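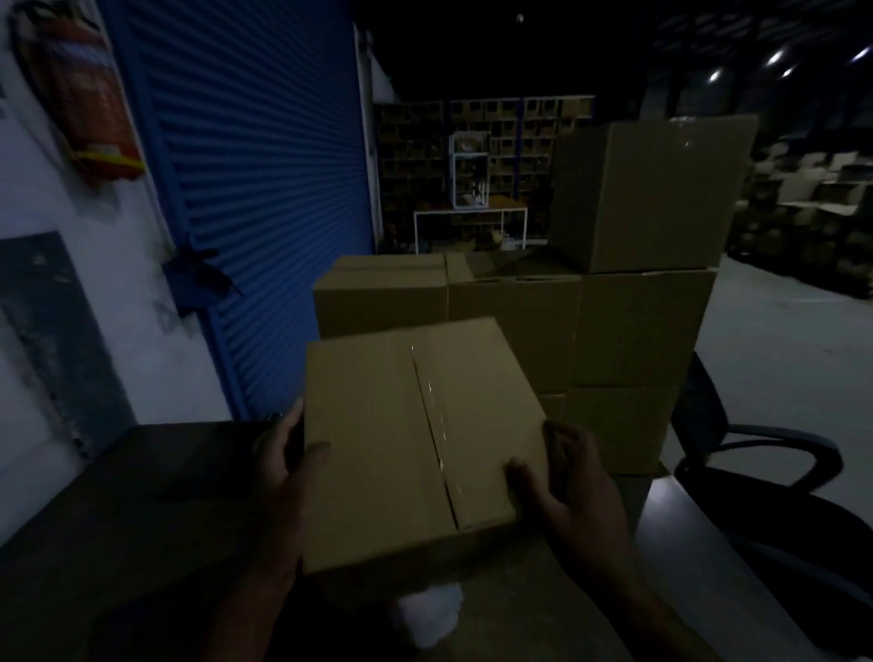

The Last Captain of Hamby

Hagos Shiferaw bought the house on the hill for the ballroom, and he told everyone so, loudly, including the man who sold it to him. "A ballroom!" he said, banging the paneling with his flat hand. "My father kept goats, and I have a ballroom!"

He had come to Hamby as a ship's cook with one good coat, married into the Tilahun family, and taken over their flour mill when the old man's eyes went. Tilahun Flour was a small affair then, one wheel and a leaky roof. By the time the house was built it had 400 people on the payroll and its name painted on the side of every grain barge from Nadside to the lake. People called him Captain. He had never commanded anything bigger than a stove, but he liked it so much that he had it put on the gate.

And what a gate! Iron wheat, taller than a man, every ear done by hand. Zewditu Bogale drew it. She drew the whole house, the round tower and the blue tiles and the staircase that split in two and came back together as if it had changed its mind. She was 61 that year and had built nothing but warehouses, good ones, dry ones, and she had been saving up that staircase her entire life.

"It's too much," said the banker from Okari, when he saw the drawings.

"It is exactly enough," said the Captain. "Make the tower higher."

So she made it higher. She climbed the scaffold every morning in her brother's boots, shouting at the masons and singing when they got it right, and you could hear her clear down at the mill. The boys carrying sacks would stop to listen. The tower took 2753 blue tiles (she knew because she had rejected nearly as many) and on a sunny afternoon it lit up so bright that the barge pilots steered by it.

The night of the first ball it rained like the end of the world. The road washed out below the church, and of all the fine guests coming from Okari, only 20 got through, muddy to the knees and laughing. The musicians weren't among them. The Captain stood under his enormous chandelier, looking up at it, and for once he had nothing to say.

Zewditu put down her glass. "Open the doors," she said. "Send to the mill."

They came up the hill in the dark, the night shift, with sacks over their heads for the wet. Someone had an accordion. Someone had a drum made from a flour barrel, oh, it was a glorious drum! The white dust came off their coats when they danced and rose up in the candlelight, higher and higher, until the whole room was swimming in it, and the banker's wife took off her shoes.

Near dawn the Captain found Zewditu sitting on the staircase, right at the spot where it split.

"Well?" she said. "Was it worth the money?"

He sat down next to her, white from his hair to his shoes.

"Which way do I go up?" he asked. "I've never known. Left or right?"

"Left when you're happy," said Zewditu, and she gave him her hand so he could pull her to her feet.

They went up the left side.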